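The marker at the Jorow landing says the blockhouse was built in a single winter by a garrison of 200 men. I have driven past that sign for years and I have never believed it.

My trouble starts with the number. The only muster roll I've found lists 12 soldiers and a cook, and the cook had run off by spring.
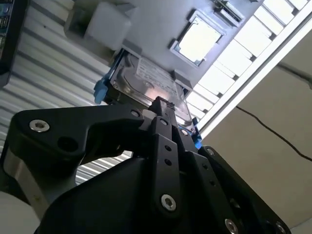

So where did the rest come from? As far as I can tell, from a county booster named Laskowska, who wrote a souvenir pamphlet long after everyone involved was dead. He gives no source. Every later account copies him, including the one they sell at the museum desk.

Leszek Wysocka, who has read more of the quartermaster letters than I have, thinks the big figure might include the mill hands upriver. Maybe. I asked him for the page and I'm still waiting. 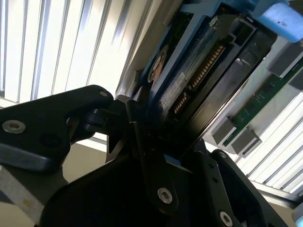 A dark drive beside its blue plastic frame.

Then there's the lumber. The supply ledger shows 249 logs delivered in September, and the pamphlet claims 2,799. You could wall in half the valley with that — and the footings they dug up by the landing would fit inside my garage.

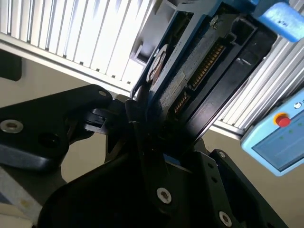

Ans Vermeulen wrote to tell me I'm being unfair, that local memory counts for something. Fine, but memory of what? The families on the river in those years mostly left before the pamphlet came out. 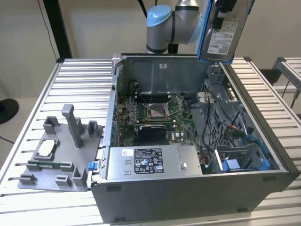 I'm going back to the county archive on Thursday to look at the ledger again, mainly the pages after November that I skipped last time. If the big garrison ever drew rations, it should show up there. I'm not holding my breath.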